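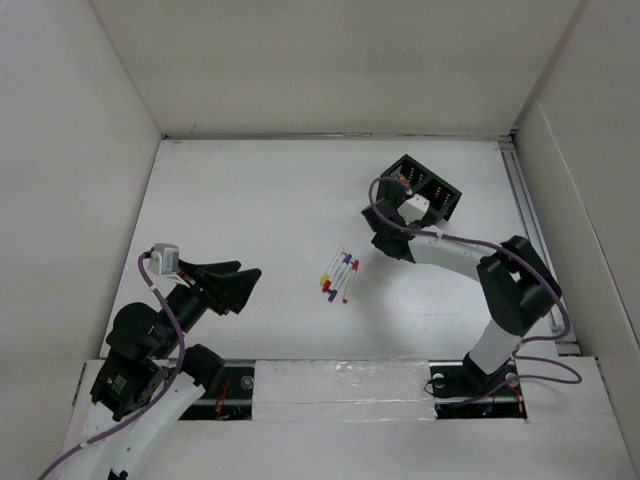
Stiftzelle: Pose-Schätzung kippt um 180 Grad, Planer findet das völlig in Ordnung

knickarm_kalle
09:13 Uhr
Moin zusammen,
ich brauche mal Leute, die schon länger verzweifelt sind als ich. Zweiarmzelle, Aufgabe: Marker vom Tisch nehmen und alle mit der Kappe in dieselbe Richtung ablegen. Stift liegt einzeln: klappt. Stifte liegen übereinander: der Abend ist gelaufen.

Pipeline:
- Segmentierung mit Stivby, eigene Nachtrainierung
- Pose aus Maske plus Tiefe, Längsachse per PCA, Orientierung über die Kappenfarbe
- Planung beider Arme mit Retau, Version 2
- Greiferansteuerung über einen Prindetti-Node, der älter ist als meine Motivation

Die Achse stimmt fast immer. Das Vorzeichen würfelt. Am schlimmsten ist der Marker mit Rot an beiden Enden. Stivby macht daraus entweder einen Stift oder zwei halbe, und wenn es einer ist, springt die Orientierung von Bild zu Bild hin und her. Retau plant dann brav um, jedes Mal, und der Arm dreht das Handgelenk wie jemand, der seinen Schlüssel sucht.

Log dazu:
[plan] goal updated, replanning
[plan] goal updated, replanning
[plan] goal updated, replanning
[plan] success

Mit "success" ist gemeint, dass ein Pfad gefunden wurde. Gegriffen hat er die Tischplatte.

Parameter: replan_on_goal_change = true, goal_tolerance Standard, Masken ohne zeitliche Filterung. Hat jemand eine Idee, bei der ich nicht alles neu schreiben muss?

epsilonchen
09:40 Uhr
"Masken ohne zeitliche Filterung" und dann replan_on_goal_change = true. Du hast dir einen Zufallsgenerator mit sehr teurem Ausgang gebaut, Respekt.

Ziel einfrieren, sobald der Anflug beginnt. Punkt. Wer während des Anflugs umplant, weil ein Pixel die Meinung geändert hat, bekommt genau das.

Nullraumtourist
10:02 Uhr
Einfrieren halte ich für Quatsch, zumindest so pauschal. Bei überlappenden Stiften rollt der Nachbar weg, sobald du einen berührst, und dann fährst du mit großer Überzeugung auf eine Stelle, an der mal ein Stift lag. Die Kamera sitzt doch eh am Handgelenk, die sieht beim Näherkommen immer besser. Das wegzuwerfen wäre schade.

Was du willst, ist Hysterese auf dem Vorzeichen. Achse laufend nachführen, Flip nur akzeptieren, wenn er 9 Bilder hintereinander behauptet wird. Bei uns seit November so im Einsatz, seitdem reden wir über andere Fehler.

epsilonchen
10:09 Uhr
Der Nachbar rollt nach der Berührung. Der Anflug ist vor der Berührung. Ich sehe das Problem nicht.

Nullraumtourist
10:15 Uhr
Zwei Arme. Der andere Arm berührt auch Sachen.

epsilonchen
10:31 Uhr
Gut, das ist ein Argument. Kein schönes.

schatz-der-jacobi
11:20 Uhr
Ihr diskutiert am Regler herum und das Problem sitzt weiter vorn. Beide Enden haben dieselbe Farbe, also gibt die Farbe keine Orientierung her. Da kannst du filtern, bis die Lüfter schmelzen, du filterst Rauschen um Null.

Entweder du nimmst den Stift als symmetrisch in die Objektbeschreibung auf und lässt beide Ziele zu, dann sucht sich Retau das billigere aus (goal_set statt goal, steht in der Doku, ganz unten, hinter dem Kapitel, das niemand liest). Oder du brauchst ein Merkmal, das die Enden wirklich unterscheidet.

knickarm_kalle
12:05 Uhr
goal_set. Es gibt goal_set. Ich habe 3027 Zeilen Konfiguration und in keiner davon kommt goal_set vor.

Für die Ablage bräuchte ich die Richtung bei dem Stift halt trotzdem irgendwann. Aber erst greifen, dann philosophieren, das gefällt mir.

Bleibt die Sache mit dem zerteilten Stift. Weißer Schaft auf weißem Tisch, Stivby sieht manchmal nur die Kappen und schweigt zum Rest.

Sunita Chaturvedi
13:13 Uhr
Das mit dem Schaft kenne ich. Bevor du nachtrainierst, schau dir mal die Belichtung der Handgelenkkamera an. Wenn die auf Automatik steht und der halbe Bildinhalt weiß ist, regelt sie sich munter durch die Gegend, sobald der Greifer seinen eigenen Schatten auf die Platte wirft. Dann verschwindet die Schaftkante genau in dem Moment, in dem du sie brauchst. Feste Belichtung, lieber etwas zu dunkel, und die Kanten kommen wieder.

Zum Zusammenfügen: Prüf vor der Pose, ob zwei gleichfarbige Kappen auf einer Linie liegen und ob der Abstand zur bekannten Stiftlänge passt. Ist kein Deep Learning, fühlt sich also falsch an, läuft aber. Aufpassen bei zwei Stiften mit lila Kappe im selben Haufen, da musst du die Richtung des Schafts mitprüfen, sonst verheiratest du die Falschen.

Und zur Hysterese: 9 Bilder sind bei welcher Bildrate? Ohne Angabe ist das Folklore.

Nullraumtourist
13:40 Uhr
Touché. Ich schau nach. (Ich schau wirklich nach, es steht nirgends.)

epsilonchen
14:22 Uhr
Nebenfrage an den TE: Die taktilen Pads am rechten Greifer, wertest du die überhaupt aus? Dann hättest du "Tischplatte gegriffen" doch sofort merken müssen.

knickarm_kalle
14:30 Uhr
Die werden mitgeschrieben.

epsilonchen
14:31 Uhr
Und gelesen?

knickarm_kalle
14:38 Uhr
Die werden sehr sorgfältig mitgeschrieben.

schatz-der-jacobi
14:55 Uhr
Dann wäre das die nächste Baustelle. Nach dem Schließen Kontaktmuster prüfen, und wenn das nicht nach einem schmalen Zylinder aussieht: auf, hoch, neu schauen. Der Prindetti-Node kann einen Callback auf grasp_closed, der blockiert allerdings, also eigenen Thread nehmen. Das Handeye-Paket von Konstantinidis hat eine Beispielimplementierung, die man dafür plündern kann. Die Kommentare sind auf Griechisch, der Code ist erstaunlich lesbar.

Nullraumtourist
15:03 Uhr
Blockiert der immer noch? Das Ticket dazu habe ich vor zwei Jobs aufgemacht.

knickarm_kalle
21:47 Uhr
Zwischenstand. Belichtung fest, goal_set für den roten Doppelender, Kappen-Zusammenführung nach Sunita mit Schaftrichtung, Hysterese auf dem Vorzeichen für alle anderen. Ziel wird erst auf dem letzten Stück eingefroren, da kriegt ihr beide ein bisschen recht.

13 Durchläufe mit neu hingeworfenem Haufen, 9 davon komplett sauber. Bei den übrigen hat sich der linke Arm einen Stift geholt, den der rechte schon für sich reserviert hatte. Retau meldet dazu nichts, weil sich die Arme ja nicht berühren. Dass sie dasselbe Ding wollen, ist laut Planer keine Kollision.

epsilonchen
21:58 Uhr
Ein Lock pro Objekt-ID, Freigabe nach dem Ablegen. Fertig.

Nullraumtourist
22:04 Uhr
Und wenn die ID beim Verdecken wechselt?

epsilonchen
22:05 Uhr
Neuer Thread.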